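New tables upstairs at Pulthorpe, and a few words about the mess

Well, the upstairs tables are in! If you haven't been up to the mezzanine at Pulthorpe since February, do yourself a favour and take the stairs next time you're in the building, even if you only stay for a cuppa and a look over the railing.

I've been banging on about those tables for longer than I care to admit. The old ones came out of the Dromley Street hall when it closed, and they wobbled there too. We'd folded so much cardboard under the legs that one of them was probably more cardboard than table by the end. You couldn't put a full mug down without keeping a hand on it, and anyone who came to the letter-writing mornings will remember what happened to the envelopes (sorry again).

So when Ashton Ngata rang to say a café out at Mancuso was clearing its fit-out and wanted the furniture gone by four o'clock, I said yes before asking what any of it looked like. He and his brother-in-law took the trailer. They got there at half past two, found out the light-coloured tables were heavier than they'd been told, and rang me back to ask whether our stairs were wide enough. I said yes to that as well, and then went and measured them.

They were wide enough. Only just, and there's a scrape on the second landing that I'm told will come out with a bit of filler.

The lot cost us $700, which came from the sausage sizzle money and what was left over from the winter quiz. To give you an idea, the quote we had for new ones was $2,349, and that didn't include delivery or anybody to carry them up. I'm very pleased with us.

You'll notice they don't match. The pale timber ones are from the main part of the café and the darker brown ones were in the back room, and we talked about sanding the whole lot to get them closer together. I was against it! I like the two colours side by side, and the dark ones hide tea rings much better. If you feel strongly the other way, come and tell me, but bring your own sandpaper.

They've been put along the railing side for now, so you get the light from downstairs and can see who's coming in. A few people have asked whether they could go against the back wall, where it's quieter. We'll leave them where they are for a month and see how it goes. The knitters want the railing and the chess people want the wall, and I'm staying out of it.
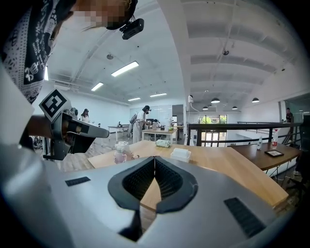 Pulthorpe Community Rooms | House & Furniture Group

Now, about the stuff on the tables. Within a day of them going in there was a tissue box up there, and then a pink and white bottle or cup, and a little pale green packet of something, and more bottles on the brown one. I'm not cross. A table with things on it is a table that's getting used, and I'd much sooner see that than have everyone tiptoeing around the new furniture. But we do have to clear them off at the end of the day, so a few requests while it's all still fresh.

Tissues can stay. We're going to keep a box on the light tables for good, so please don't take it down to the kitchen when the one there runs out. There are spares in the cupboard under the stairs, on the left, behind the vases.

Drink bottles go home with you. The lost property tub is already full of them, and after a couple of weeks nobody wants to claim a bottle anyway, including the person who owns it. Put your name on the bottom with a marker if you're the forgetful sort (I am, and I do). Anything left up there at closing goes in the tub by the front door.

Phones and tablets are fine on the tables, but keep them back from the railing side, please. There are gaps between the uprights, and it's a fair drop to the floor. I lost a set of keys through there last year and they made a noise I can still hear. The same goes for pens, knitting needles and small toys.

Cups with lids only upstairs, at least until the tops have had their second coat of oil. Ashton gave them one coat before they came up and reckons they need another. He'll do that one evening after nine, when the building's empty, and they'll be off limits until lunchtime the next day. There'll be a note on the stairs. If you see the note, please believe it. The last time we oiled anything in this place, somebody sat a newspaper on it and we could read the racing results off the sideboard until Christmas.

A cloth and a spray bottle are on their way too. I've put in for a little shelf at the top of the stairs so you won't have to go down to the kitchen to wipe up a few crumbs. Plain water and a squirt of dish soap is all that should go on the timber. Please leave the orange stuff in the laundry.

What's next? Chairs, I'm afraid. We've got tables we're proud of, and we're sitting at them on the stacking chairs from downstairs, which are a touch too low, so everyone looks about twelve years old. The Bamero hall has offered us first go at theirs when they redecorate. I've been over to sit on a few, and they're comfortable, with proper backs, though the seats could do with recovering. We'd need around 134 metres of webbing to do the whole lot properly, according to the upholsterer, and I've asked her to check that number because it seems like an awful lot of webbing to me.

If you've got upholstery tools in the shed or a bolt of hard-wearing fabric you bought for a project you're never going to start, let me know. Colour isn't important. We've established that nothing in this building matches.

A big thank you to everyone who helped on the carrying day, and particularly to whoever brought the lamingtons, which were gone before I got up the stairs. Thanks also to the Mancuso café people, who threw in a box of table numbers we've got no use for at all. They're in the office if you'd like one for your letterbox.

The mezzanine is open whenever the building is, from nine in the morning, and you don't need to book a table unless there are more than six of you. Bigger groups can put their name in the book at the front desk. The pencil's on a string now, so it should still be there.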